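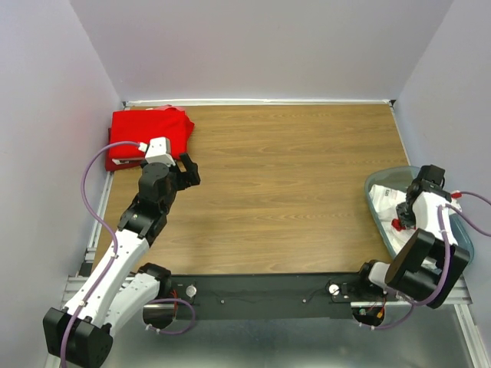 Folded red cloth at the far corner of a wooden tabletop.

2 min read

Ifor Vaughan has owned his Fillitz hatchback since April and still can't find a workshop manual for it. "Griffiths had one listed, but it was for the van," he says.

The car has the 1100 engine and, by his reckoning, 76 percent of its original trim. The gearbox came out of a scrapped Zurkance in Purkstead.
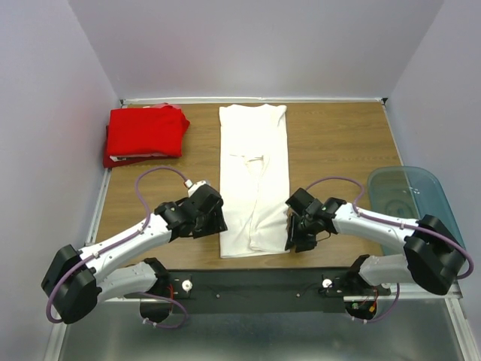

A white garment folded lengthwise, with the red stack to the left.

Vaughan wants it on the road before winter. "The brakes are next. Dilwyn Phillips has two drums he'll sell me."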